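Drellow Community Hall, Pullton
Food Hygiene and Premises Checklist: Shared Meals and Hired Events
Completed for the January inspection. Items are marked Satisfactory, Action or Not applicable, with comments where required.

Section 1: Arrival and storage

1.1 Main refrigerator temperature recorded at opening and at close.
Satisfactory. The log sheet on the door is complete for the period.

1.2 Raw and ready-to-eat foods stored on separate shelves.
Action. The lowest shelf is to be kept for raw meat and fish only. Labels have worn away and should be replaced.

1.3 Dry goods held in closed containers, clear of the floor.
Satisfactory. One sack of flour was moved to the rack during the visit.

1.4 Shellfish, crustaceans and other allergens declared on the hire form and kept apart from other dishes on serving tables.
Action. The form in use does not list crustaceans separately from molluscs. Cooked crayfish and salad items such as tomatoes should have their own serving utensils and should not share a tray. 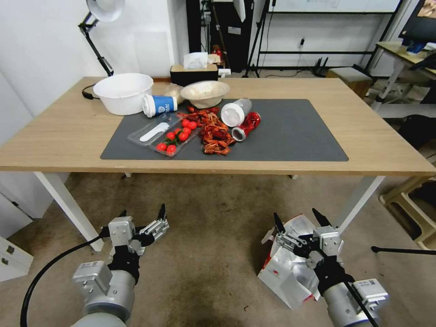
Section 2: Kitchen

2.1 Hand basin supplied with hot water, soap and paper towels.
Satisfactory.

2.2 Extractor filters clean and securely fitted.
Action. The left-hand filter is loose in its housing. Gronow to attend under the existing maintenance agreement.

2.3 Fire blanket and extinguisher in position and within service date.
Satisfactory. Extinguisher tag 284 checked against the register.

2.4 Colour-coded boards and cloths in use.
Satisfactory - the green board is deeply scored and should be replaced at the next order.

Section 3: Serving areas

3.1 Occupancy of the small room not to exceed 50 persons.
Satisfactory. Notice displayed beside the door.

3.2 Electrical leads kept clear of food and walkways.
Action. Table lamps are to be positioned so that the cord does not cross the serving surface.

3.3 Drinks cups kept upright and away from open dishes.
Action. Hirers to be reminded at handover.
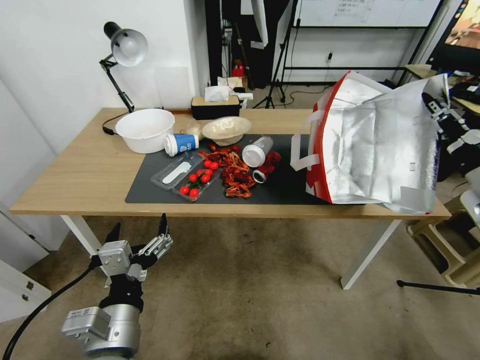 Item 3.2: desk lamp with its cord across the tabletop.

3.4 Food left out for no more than 2 hours before being chilled or discarded.
Not applicable at the time of the visit. The Tristitska supper booking has been sent the written guidance.

Section 4: Waste and closing

4.1 Bins lined, lidded and emptied after each hire.
Satisfactory.

4.2 External waste store locked.
Action. The padlock is stiff and was found open.

All actions to be completed within 6 weeks and entered in the premises file.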